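Torque notes, Skonby workbench rebuild
7/28/23

The Skonby bench has been racking side to side again, so I took it apart in July and put it back together with proper hardware. Notes follow, mainly for my own use the next time it loosens.

The original bolts were M8, all 16 of them, with no washers under the heads. The legs are pine, and pine crushes. When I pulled the first bolt the head had sunk far enough to leave a clean hexagon in the leg. The joint had been losing clamp load every time the wood shrank in winter, and retightening only buried the heads deeper.

A head that size bears on a very small ring of wood once you subtract the clearance hole. Going to a wider washer more than doubles the area. I had Petska flat washers in the drawer from an older job, but they are thin and dish when loaded. Hongmei Lei suggested a thicker pattern and a longer bolt to make up the difference, and that is what I ordered from Liang. Shipping took 5 days.

Final torque was set by feel on the first leg, then copied to the others with the small wrench. I stopped when the washer edge just began to mark the surface. The long stretcher bolts got the same treatment, plus a second pass the next morning, when about half of them took a little more. 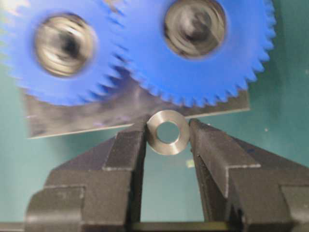
Thick washer, edge on to the grip, with the bevel on the outer rim.

Cost of hardware was $59 including the bolts. The Tallham vise goes back on once I have redrilled its mounting plate – the old holes are oval and I would like to move them inboard. I will check all the leg bolts again when the heating comes on.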